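スポーツの服は、なぜ「つぎはぎ」なのか

2019年5月10日
文：ルアリ・コーウィー

運動用の服を1まい、引き出しから出してきてください。体操服でも、サッカーのシャツでも、兄さんや姉さんのおさがりでもかまいません。できれば、せんたくしてあるものがいいです。せんたくしていないものを選んだ人は、まどを開けてから先を読みましょう。

さて、その服をつくえの上に広げて、よく見ます。ふつうのTシャツなら、前、後ろ、そでが2つ、首まわり。だいたいそれで話は終わりです。ところが運動用の服には、わきの下だけべつの布だったり、背中に穴だらけの部分があったり、どう見ても必要のなさそうな細い線がぐるりと走っていたりするものがあります。色もやたらと多い。まるで、余った布を全部使いきろうとした人が作ったみたいです。

でも、服を作る人は、ひまだから布を細かく切っているわけではありません。布を切る回数がふえれば、ぬう回数もふえます。ぬう回数がふえれば、時間もお金もかかります。それでも切るのですから、何か考えがあるはずです（ときどき、考えが「かっこいいから」だけのこともあります。それについてはあとで話します）。

1. パネルという考えかた

服をつくっている布の1まい1まいを、「パネル」とよぶことがあります。かべに使う板のことも、おすとエレベーターが動くあれのこともパネルといいますが、服の場合は、ぬい合わせる前の布の部品のことです。

人間の体は、残念ながら平らではありません。かたは丸く、せなかは曲がり、うではあちこちに動きます。頭にいたっては、ほとんどボールです。平らな布でボールを包むとどうなるか。新聞紙でサッカーボールを包んでみると、すぐにわかります。しわだらけになります。プレゼントにサッカーボールをもらった人は、包み紙をはがす前に、包んだ人の苦労を少しだけ考えてあげてください。

しわを減らすには、紙をいくつかの形に切って、つなげばいいのです。地球ぎの表面は、細長い木の葉のような形の紙をならべてはって作ることがあります。1まいずつはほぼ平らなのに、つなげると丸くなる。服のパネルも、考えかたは同じです。まっすぐな線と曲がった線をぬい合わせたり、カーブの向きのちがう布をつないだりすると、平らだった布がふくらんで、立体になります。

だから、パネルの多い服は、つくえに置いても、なかなか平らになってくれません。どこかがもり上がります。手のひらでおさえると、となりがもり上がります。そこもおさえると、今度はそでが起き上がってきます。これは服がわがままを言っているのではなく、もともと平らな形をしていないのです。引き出しにしまうときに負けた気持ちになっても、あなたのせいではありません。少なくとも、全部あなたのせいというわけではありません。

2. 場所によって、仕事がちがう

パネルに分けると、もうひとつ便利なことがあります。場所ごとに、べつの布を使えるのです。

サッカーのチームを思いうかべてください。ゴールキーパーと、点をとる選手とでは、仕事がちがいます。全員をゴールキーパーにすることもできますが、その試合はとても長く感じられるでしょう。

服にも、よく動く場所、あせをかきやすい場所、こすれやすい場所があります。わきや背中には、風の通る布がほしい。ひざやひじには、じょうぶで、のびる布がほしい。番号や模様をつける場所は、なめらかなほうがつごうがいい。1種類の布に全部をやらせると、どれもそこそこ、という結果になりがちです。

3. 穴のあいた布が、穴のあいた服にならない話

小さな穴が規則正しくならんだ布を、メッシュといいます。メッシュは英語で「あみの目」という意味です。

ここで、よくある質問にお答えします。わたしのおいのエバンダー（本人の希望で、フルネームのエバンダー・ブキャナンも書いておきます）は、くつしたに穴があくとおこられるのに、穴だらけのシャツを着てもおこられないのはなぜか、と聞きました。もっともな質問です。

くつしたの穴は、糸が切れてできた穴です。切れたところから糸がゆるんで、穴はどんどん広がります。メッシュの穴は、はじめから「ここは穴」と決めて、糸をそのまわりに通してあります。どの糸も切れていません。だから、引っぱっても形が変わるだけで、手をはなせばだいたいもとにもどります。エバンダーはこの説明を聞いて、じゃあ自分のくつしたも、はじめから穴と決めてあったことにする、と言いました。みとめられませんでした。

メッシュの穴の形は、いろいろです。丸いもの、六角形のもの、ひし形のもの。虫めがねで見ると、糸がくねくねと曲がりながら、穴をよけていくようすがわかります。虫めがねがなければ、目を近づけるだけでもいいですが、人が着ているときにやるのはやめましょう。

では、穴があると何がいいのでしょうか。

走ると、体は熱くなります。熱くなりすぎるとこまるので、体はあせを出します。あせは、かわくときに、つまり水から水じょう気になって空気の中へ出ていくときに、まわりの熱をいっしょに持っていきます。おふろ上がりにぬれたままうろうろしていると寒くなるのと、同じ理くつです（「早くふきなさい」と言われるのにも、科学的なうらづけがあるのです。くやしいですね）。

ところが、服の内がわの空気がしめってしまうと、あせはなかなかかわきません。しめった空気には、もう水じょう気の入る場所があまりないからです。メッシュの穴は、このしめった空気を外に出し、かわいた空気を入れるまどの役目をします。風の強い日に走れば、もっとよく入れかわります。

じゃあ服を全部メッシュにすればいいのに、と思った人。いい考えですが、なべの水切りざるを着ているようなものになります。日光も、人の目も、わりあいよく通します。引っかかりやすくもなります。だから、メッシュはほしいところにだけ入れることが多いのです。
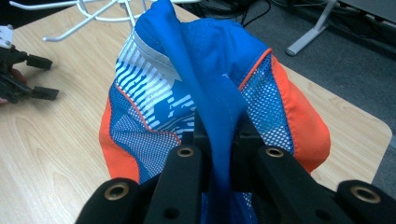

なめらかな青い生地をつまんで引き上げたところ。左がわには白い模様のパネル、メッシュ、オレンジ色の細いパイピングが見える。

4. つるつるの布は、水がきらい

運動用の服によく使われるのは、ポリエステルという糸です。石油などから作る糸で、ペットボトルと親せきのようなものです。じっさい、使い終わったペットボトルから作られることもあります。あなたが飲んだお茶のボトルが、めぐりめぐって、だれかのゼッケンになって、あなたを追いこしていくかもしれません。

ポリエステルは、糸そのものが水をほとんどすいません。いっぽう、もめんの糸はよく水をすいます。タオルにはもめんがぴったりですが、あせをたっぷりすったもめんのシャツは、重くて、べったりして、いつまでもかわきません。ぬれたタオルを着てマラソンを走りたい人は、あまりいないでしょう。

「水をすわないなら、あせが体に残るのでは？」と考えた人は、なかなかするどいです。そこで、糸を細くしたり、糸の切り口を丸ではなくでこぼこの形にしたりします。すると、糸と糸のあいだに細いすきまができて、水がそこを伝って広がっていきます。細いすきまを水が進んでいくこのはたらきを、毛細管現象（もうさいかんげんしょう）といいます。長い名前ですが、ティッシュのはしを水につけて、水がのぼってくるのを見れば、それが毛細管現象です。見ているだけなら、名前をおぼえる必要もありません。

あせは布の外がわのほうへ広がり、うすく広がった水は早くかわきます。同じ量の水でも、コップに入れておくより、つくえにこぼしたほうが早くかわきます。これをたしかめるために、わざわざこぼす必要はありません。どうせそのうち、だれかがこぼします。

5. 細い線のひみつ、または、ひみつのない線

布と布のさかい目に、細い色つきの線が入っていることがあります。これは「パイピング」といって、細長い布を折ったものを、ぬい目のところにはさんだり、布のはしをくるんだりして作ります。中にひもを入れて、ぷっくりさせることもあります。

パイピングにも仕事はあります。布のはしをくるめば、糸がほつれにくくなります。ぬい目の形がはっきりして、カーブがきれいに見えます。

でも、正直に言うと、ただのかざりのときもたくさんあります。青い服にオレンジの線が入ると、とても目立ちます。青とオレンジは、色をわにしてならべた「色相環（しきそうかん）」という図の上で、だいたい向かい合わせにいる色です。向かい合わせの色どうしをならべると、おたがいにはっきり見えます。きょうだいげんかをすると、ふだんよりおたがいの性格がはっきり見えるのと、にているかもしれません。

線が1本あると、速く走れそうに見えます。わたしは子どものころ、横に線の入った運動ぐつを買ってもらって、これで速くなると信じていました。10月の運動会で、線のないくつの子たちに、じゅんばんにぬかれました。線は最後まで、とてもきれいでした。

6. 模様は、どこから来たのか

服の模様のつけかたには、いくつもの方法があります。

ひとつは、ちがう色の糸を使って、編んだり織ったりするときに模様を作る方法です。うら返すと、うらにも模様のあとが見えることがよくあります。

もうひとつは、あとからインクなどで色をつける方法、つまりプリントです。プリントの中には、布の上にうすいまくのようにのせるものがあります。シャツの番号をさわると、そこだけちょっとかたい、あれです。おなかの真ん中に大きなまくがあると、そこは風が通りにくくなります。せっかくのまどに、ポスターをはったようなものです。

それから、紙に印刷した模様を、熱で布にうつす方法もあります。熱を加えるとインクが気体になって、ポリエステルの糸の中に入りこみます。さわっても、模様のところと、そうでないところのちがいが、ほとんどわかりません。昇華（しょうか）プリントとよばれています。昇華というのは、固体が液体にならずに、いきなり気体になることです。ドライアイスがけむりのようになって消えていくときにも、同じことが起きています（白いけむりに見えるのは、空気中の水がひやされてできた、小さな水や氷のつぶです）。

横じまや、四角をならべたような模様は、はなれたところからでも見つけやすいものです。ゲームの画面を大きくしたときのような、カクカクした四角の模様が好きな人もいるでしょう。四角い点のひとつひとつは「ピクセル」とよばれます。もともと画面をかくための点だったのに、今では画面がいくらでも細かくなって、カクカクにする必要がなくなりました。そうしたら人間は、服をカクカクにしはじめました。人間はときどきそういうことをします。

7. ぬい目を見つけよう

ぬい目は、布と布がにげないように、糸でとめたところです。服の中でいちばん地味で、いちばんはたらいています。

のびる布をぬうときには、ぬい目ものびなければいけません。ふつうの糸をまっすぐぬうと、布はのびたいのに糸がのびない、ということになり、ある日「ブチッ」と音がします。その音は、たいてい人が見ているときにします。

そこで、ジグザグにぬったり、何本もの糸をからませたりします。ジグザグなら、引っぱられたときに角度が開いて、そのぶんのびることができます。服をうら返して、わきのところを見てください。糸が、はしごのように、または小さな線路のように走っているかもしれません。それが、のびるためのぬいかたです。

ぬい目の上に、テープのような細い布がぬいつけてあることもあります。首のうしろなど、はだに当たるとチクチクするところをかくしたり、のびすぎないようにおさえたりするためです。名前を書くのにちょうどよさそうな白いテープもありますが、書いていいかどうかは、油性ペンを持つ前に聞きましょう。油性ペンを持ったあとでは、もうおそいのです。

8. つまんで調べる

布の性格は、見るだけではよくわかりません。さわるのがいちばんです。服をつくえに置いて、次のことをためしてみましょう。とくべつな道具はいりません。手があれば足ります。

まず、布の真ん中を指でつまんで、ゆっくり持ち上げます。うすくてやわらかい布は、すぐに細く集まり、ねじれた柱のようになります。高く引っぱった先で手をゆるめると、くたっと横にたおれます。厚くてかたい布は、テントのような形になって、なかなか細くなりません。ジーンズと運動用の服でくらべると、ちがいがよくわかります。

つぎに、たてと横に引っぱります。どちらがよくのびますか。編んだ布は、糸が輪になってつながっているので、輪の形が変わるぶん、よくのびます。織った布は、たての糸と横の糸がまっすぐに近い形で組み合わさっているので、あまりのびません。ただし、ななめに引っぱると、織った布も少しのびます。ためしすぎると、もとにもどらなくなることもあります。お母さんの服ではためさないでください。お父さんの服でもだめです。

それから、布を口に当てて、息をふいてみます。メッシュのところでは息がすうっと通り、プリントのまくのところではほとんど通らないはずです。ここでもう一度、せんたくしてある服を使うように言っておきます。

最後に、水を1てき落とします。玉になってころがるか、すぐしみて広がるか。わたしがやったときは、同じ服なのに、パネルによって広がりかたがちがいました。ノートに書いておくと、自由研究らしく見えます。

9. あらいかたと、しまいかた

運動用の服の内がわには、たいてい小さなふだがついています。おけの形や三角や四角がならんでいて、暗号のようですが、おけは「あらいかた」、三角は「漂白（ひょうはく）」、四角は「かわかしかた」、アイロンの形は、見たとおりアイロンです。上に大きな×がついていたら、それはしてはいけません。この×だけでもおぼえておけば、家の人にそんけいされます。

うら返してあらうと、表の模様がこすれにくくなり、あせのついた内がわもきれいになりやすいです。メッシュの部分は、ファスナーや面ファスナー（バリバリとはがすあれです）に引っかかりやすいので、せんたくネットに入れるか、ファスナーをしめておきましょう。ポケットのティッシュは出してください。出しわすれた人は、せんたくが終わったあと、白い小さなくずを1つずつとりながら、ティッシュが何まい重ねだったかを学ぶことになります。

柔軟剤（じゅうなんざい）を入れると、糸のまわりに薄いまくがついて、水が広がりにくくなることがあります。使わないように書いてある服もあるので、これもふだを見て決めます。

しまうときは、先ほども言ったように、つるつるの服はすべって、丸い服は起き上がります。おすすめは、無理に四角くたたまず、ゆるく巻くことです。はしからくるくる巻けば、引き出しに立ててならべられます。どの服がどこにあるか、上から見てすぐわかります。巻いたものがほどけてくるときは、となりにもう1本つめて、おたがいにおさえてもらいましょう。

ただし、つばなどのかたい部品が入っているものは、巻くとへんなくせがつきます。そういうものは、形のまま、上に何も乗せないで置いてください。「何も乗せないで」というところが、いちばんむずかしいです。平らな場所というのは、あると、なぜか何かが乗ります。

10. ことばのおさらい

パネル：服を作っている布の部品。
メッシュ：はじめから穴をあけて作った布。くつしたの穴はふくまない。
パイピング：布のさかい目やはしにつける、細いふちどり。足は速くならない。
ポリエステル：水をあまりすわない、じょうぶな糸。
毛細管現象：細いすきまを水が進んでいくこと。
昇華プリント：熱でインクを気体にして、布に色をうつす方法。
ぬい目：うら返すと見える、地味なはたらき者。

エバンダーから、もうひとつ質問が来ています。「どうして体操服は、持って帰るのをわすれると、あんなにおいになるのか」。あせそのものには、においはあまりありません。はだや布にいる細菌（さいきん）が、あせやあかにふくまれるものを分解して、においのもとを作ります。しめっていて、あたたかくて、暗いところは、細菌にとって住みごこちのいい家です。たとえば、ふくろの口をしっかりしばった体操服入れがそうです。ロッカーのおくなら、さらによい家になります。

エバンダーには、まずふくろを開けるように伝えました。まだ開けていないそうです。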